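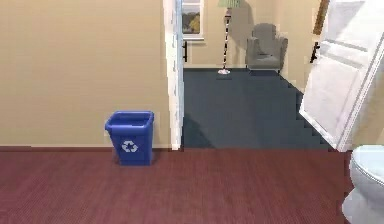
Rosemarie Harms wanted to know, after the last post, whether a silent film can be shown at home without it running like a cartoon. She had tried it on her family with an old disc and everybody on screen was sprinting. Yes, it can, and most of the work is done before anyone sits down.

How to Show a Silent Film at Home
Posted 21/09/2026

These steps are for a feature on disc or a video file, a home projector or a large TV, and a small group of guests. They don't cover real film prints.

What you need
A good transfer of the film
A player or computer that lets you change playback speed
Two speakers, separate from the screen if possible
A music track or a playlist
A small lamp
A printed sheet with the cast and the running time

Step 1. Pick the transfer
Old films often circulate in several versions. Cheap discs tend to come from worn copies that have been duplicated many times, and faces go white in close-ups. Look for a note on the case that says where the print came from, who did the restoration and what speed was used. If there is no note at all, play ten minutes before you commit to it.

Check the length too. The Sadowski disc of the melodrama I show most often leaves out the whole harbor sequence, and the title cards have been rewritten to cover the gap.

Step 2. Check the speed
Silent cameras were usually cranked by hand, and the speed varied from one film to the next, sometimes within the same film. A good transfer has already been corrected. If yours has not, people will walk too fast and title cards will disappear before you finish reading.

Find a shot of someone walking across a room or pouring a drink. Ordinary actions are easier to judge than chases, which were often sped up on purpose. If your file was made at 24 frames per second, slow the player down until the walk looks natural. For 20 frames, set playback to 83 percent. For 19, use 79 percent. For 17, use 71 percent. Write down the setting that works and keep it with the disc.

Turn off any motion smoothing on the TV or projector. On my Vuven it is three menus deep and comes back on after every update.

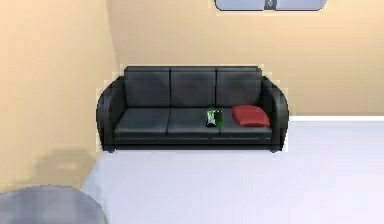

Black three-seat sofa, back to the wall.

Step 3. Set up the picture
Most silent features are close to square in shape. Set the picture to its original ratio and leave the black bars at the sides. Do not stretch or zoom. Zooming cuts off the tops of heads and, on some films, the first line of the title cards.

Put a title card on the screen, pause it, and go to the seat that is farthest away. You should be able to read the whole card without leaning forward. Then bring the brightness down until the black background of the card looks black. Leave the color control alone if the film is tinted – blue for night and amber for lamplight are supposed to be there.

Step 4. Sort out the music
If the disc comes with a score, use it. If you have changed the playback speed, the score will drag or drop in pitch, so mute it and play something else.

For a playlist, solo piano is the safest choice. Divide the film into long stretches by mood and pick one piece for each. Do not try to match every scene. Shabani Ogola did that for Kurkia, a two-reel comedy, and spent a full weekend on it. Avoid songs with words, which pull attention away from the title cards.

Keep the volume low enough that people can whisper over it. They will want to.
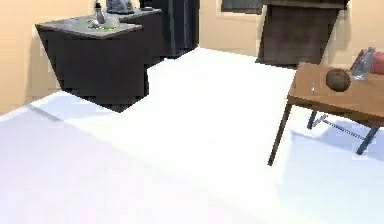
Step 5. Do a short test run
Play the first reel straight through with the lights as they will be on the night. Watch for these problems:
Reflections on the screen from the lamp
Music that ends before the reel does
A screen saver or sleep timer cutting in
Subtitles in the wrong language over the title cards

Also check the lamp hours if you have an older projector. Mine read 2037 when the picture started to go yellow, and I had put it down to the disc.

Step 6. Run the evening
Start with a short comedy. It gives latecomers some slack and gets people used to reading the cards. Take a break of a few minutes, then start the feature.

Keep the introduction under two minutes. Say when the film was made, who is in it and if any footage is missing. Bartosz Michalski reads the cards aloud when there are children in the room, and that works well as long as it is agreed beforehand.

If the feature is longer than 90 minutes, stop once more at a reel change. Look for a fade to black near the middle and note the time on your printed sheet.
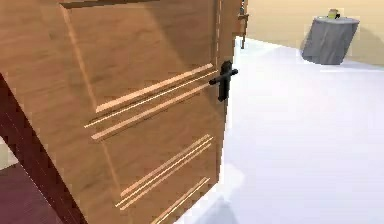

Brown wooden door with a black lever handle.

Step 7. Keep a record
Write down the version you showed, the playback setting and the music you used. If you show the film again in a year or two, you can skip steps 2 and 4.

Next post: reading the stock numbers on the back of lobby cards, with scans from the Vemport sale.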